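Section 4: Setting up your running watch for interval sessions

Before you start, charge the Drindlow watch to at least half and pair it with the Skutiveo app on your phone. If you haven't paired it yet, go back to Section 2.

4.1 Creating a workout

1. Open the app and tap Training, then New Workout.
2. Type a name. Short names are easier to read on the watch - anything over 16 letters will scroll.
3. Tap Add Warm-up and choose Time, Distance or Open. An Open warm-up runs until you press the Lap button.
4. Tap Add Repeat. Set the distance for the fast part (for example, 1000 m) and then the recovery.
5. Set the number of repeats.
6. Tap Add Cool-down, or skip this step if you plan to jog home without recording it.
7. Tap Save. The workout stays on your phone until you send it to the watch.

Note: Recovery can be set as standing, walking or jogging. Standing recovery turns off auto-pause for that part of the workout only.

4.2 Sending the workout to the watch

1. Wake the watch and keep it within arm's reach of the phone.
2. In the app, open the workout and tap Send to Watch.
3. Wait for the double buzz.
4. On the watch, press Menu, scroll to My Workouts and check that the name is in the list.

If the transfer stops partway and the watch shows code 431, the workout memory is full. Delete an old workout and send the new one again. Code 443 means the phone and watch have lost their connection. Turn Bluetooth off and on again on the phone, then repeat from step 1.

The watch holds up to 848 saved laps. Once that limit is reached, the oldest laps are overwritten, so sync regularly if you keep a training log.

4.3 Running the workout

1. Go outside and select Run. Stand still until the satellite icon stops blinking.
2. Press Menu, choose My Workouts and pick the session.
3. Press Start. The warm-up begins right away.
4. Listen for three short beeps before each fast part and one long beep at the end of it.
5. To cut a repeat short, press Lap. To end the whole session, hold Stop for three seconds.

Caution: Don't scroll through the menus while running near traffic. Step off the road first.

Caution: Stop if you feel dizzy or have chest pain. The heart rate reading is a training guide and should not be used for medical decisions.

Note: On a running track, choose Track Run instead of Run and select your lane. GPS distance tends to drift on tight bends, and the first two laps are used to correct it.

4.4 Sharing a session with a partner

Two runners can load the same workout, but each watch keeps its own time. Agree on who calls the start and press Start together. If one of you is slower - or coming back from a break - set the recovery to Open so that the faster runner can wait.

1. Open the saved workout and tap Share.
2. Pick a contact who also has the app.
3. Ask them to accept it and send it to their own watch as in 4.2.
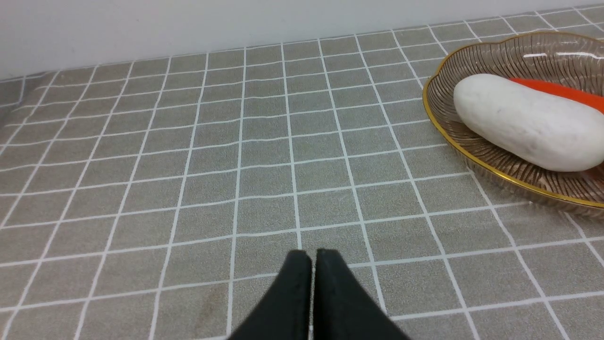
Changes you make after sharing are not passed on. Share the workout again if you edit it, and ask your partner to delete the old copy.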